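Chapter 5
What Do Sleep Surveys Measure?

Ask people how long they slept last night and most will give you a number. They give it quickly, and they tend to give it in whole or half hours. A good deal of what newspapers print about sleep rests on answers of this kind, and the first question for this chapter is whether the answers deserve the weight that gets put on them.

Consider the Gedby survey, which is cited in many popular books on rest. It collected 3707 completed forms. Each form asked for the usual hour of going to bed, the usual hour of getting up, and a rating of how rested the person felt. From these the authors worked out an average night, compared it with an average they had taken from older diaries, and announced that the town was losing sleep. The claim was repeated widely. The forms themselves were rarely looked at again.

There are at least two problems. The first is the word "usual." A night nurse, a new parent and a retired bus driver do not have usual nights in the same sense, and the form gave them all the same blank line. The second is that going to bed is a different event from falling asleep. People read in bed, argue in bed, eat toast in bed and lie there worrying about the rent. The Gedby authors knew this and took a fixed allowance off every answer, the same one for everybody. Why that allowance and no other? The report does not say.

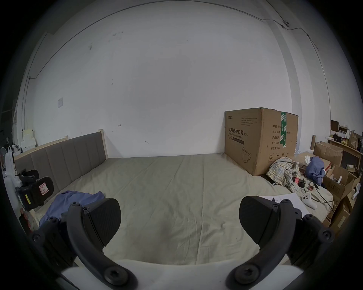
Kenna Sutherland objects that this is too harsh, and that a crude measure used the same way year after year can still show a change even if every single figure in it is off. The point is a fair one. A bathroom scale that reads heavy will still tell you that you have gained weight. But the argument only holds if the scale stays the same, and the Gedby form did not. The wording was revised twice, and the older diaries were filled in each morning, while the forms were filled in once, from memory, in August, when evenings are light and many people are off work.

Rory Crichton tried to get around the trouble by asking for less. In the Skindovico study, 21 people kept a diary beside the bed and wore a wrist monitor for five weeks. The diaries and the monitors disagreed on most nights. It is tempting to say that the monitors were right and the people wrong, and several reviewers did say so. Yet a wrist monitor records movement. Someone lying awake and very still may be counted as asleep, and a restless sleeper may be counted as awake. We have swapped one indirect measure for another, and the second one happens to come with a graph.

None of this shows that people sleep as much as they ever did. They may well sleep less. What it shows is that the confident sentence "we have lost an hour" needs a source behind it, and that the source needs reading. Section 3 of this chapter takes up the diary method in detail, including the rules Jacobs proposed for handling missing nights. Before going on, write down how long you slept last night, and then write down how you arrived at the figure.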